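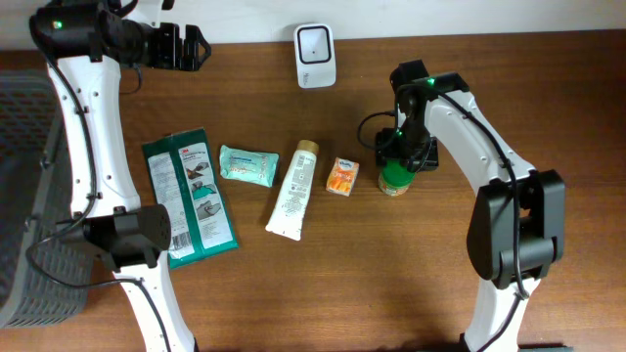
Sorting the bathroom stuff before the move to Datholm. Everything small goes on the table first, then into the gray basket.

Erlinda Manalo asked what I'm keeping. Anything sealed, plus what I use every week. The movers charge by the box and I'm at 11 already.

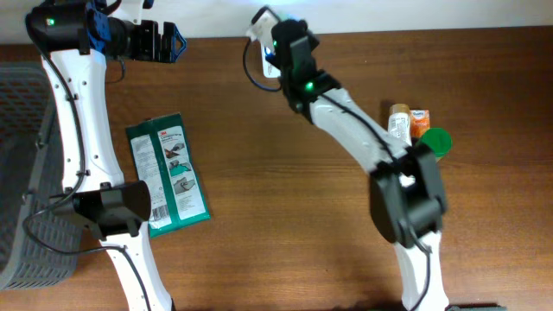

Cleaning supplies are next. I bought too many in May and most are going to my sister. The flat green and white package can stay with me, it takes up no space in a box.

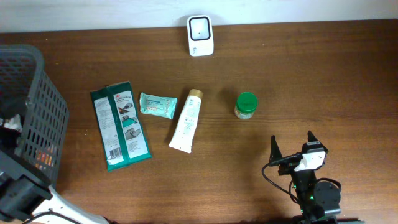 Tube, wipes and the jar with the green lid.

Kitchen drawers tonight after 8.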